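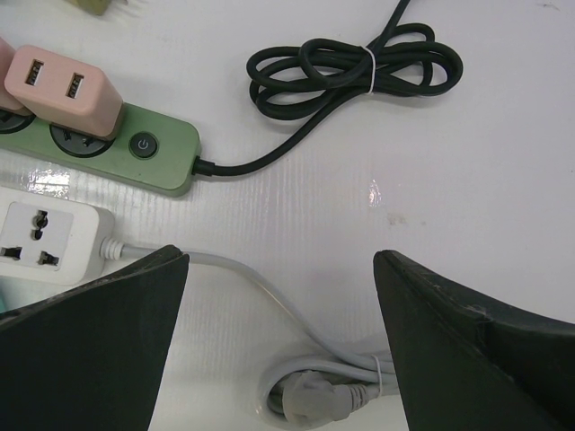
What's the first thing to check when a gripper cell starts missing its picks?

The fingers. Take them off, wipe the faces, look at the tips, put them back to the right torque, then run the touch-off before you go anywhere near the software.

**Sturna bench cell back on shift after finger swap**

Mon 15 December

The small-parts bench cell at Sturna is running again this morning after a day and a half down. It's the one that handles cords, chargers and power strips for the returns line. Misses had been creeping up since last week, mostly on thin cable. Fat plugs were fine. Flat cords kept sliding out at the lift.

First guess was the camera calibration. Wrong guess. Calibration was redone twice and the numbers hardly moved. Then the fingers came off and the left mounting screw was found backed out by most of a turn, with the pad behind it worn to a slope. So the tips were meeting at the heel and not at the point. Fine on a charger block, useless on a cord.

New pads came from Fatex, who had a set on the shelf. Old fingers kept, scuffs and all. The scuffs don't matter to the grip and a new pair is weeks away.

What was done, in order:

- Air and power off, tag on, arm parked low.
- Fingers off, mounting faces wiped with isopropyl and left to dry.
- Pads replaced on both sides, not just the bad one.
- Screws in with fresh threadlocker, then torqued in two passes.
- Wrist camera cover cleaned. Lint-free cloth only please, somebody has been using shop towel.
- Touch-off at 9 points on the tabletop, then a slow close on the gauge block.
- 100 test lifts on mixed cords at low speed. 7 misses, all of them in the first 20, before the close force was brought up a notch.

The force setting is the bit to watch. It had been turned down in April to stop the old pads marking the soft grey cords and it never went back up. New value is written on the card inside the cabinet door. Leave it there. If cords start showing marks, call it in, don't just wind it down.

**Glare on the white top**

The second job was lighting. The white tabletop is glossy and it throws a bright spot back at the wrist camera, which the software sometimes takes for an object edge. The light bar over the bench has been tilted away from the arm and a diffuser from Halás clipped on. Better, not cured. There's still a reflection at some arm heights. A matte sheet has been quoted but the colour has to be settled first, as half the cords that come through are white or light grey and will vanish on the wrong one. Dark green was the favourite on Friday.

Smudges count too. The top should be wiped at the start of every shift and it hasn't been. It's now the first line on the start-up sheet.

**Loading the bench**

Some of the drops came down to how cords go on the table. Coils should be tied at the middle with a twist tie and laid flat, no strand standing up off the pile. Keep a gap between one coil and the next, the planner treats touching coils as one item and goes for the centre of both. Blocks can stay plugged into a strip if that's how they arrived, the cell will take the strip as a single piece or set it aside for hand sorting.

Nothing goes on the table while the arm is live. That includes topping up a tray "quickly".

**Still open**

Cable carrier at the wrist is rubbing on the outer bend. Wrapped for now. Clatum is sending a longer clip and will fit it on the next service visit, probably in the new year. Until then have a look at it at shift change and note it in the log even if there's nothing to see.

Spare pads: one set left after this. More on order from Fatex.

The afternoon shift will run at reduced speed until the first full tray is through with no misses on cord. Day shift signs the speed back up, in the log, with the time. The returns backlog is sitting in the cage by the roller door and gets worked oldest frist, labels facing out.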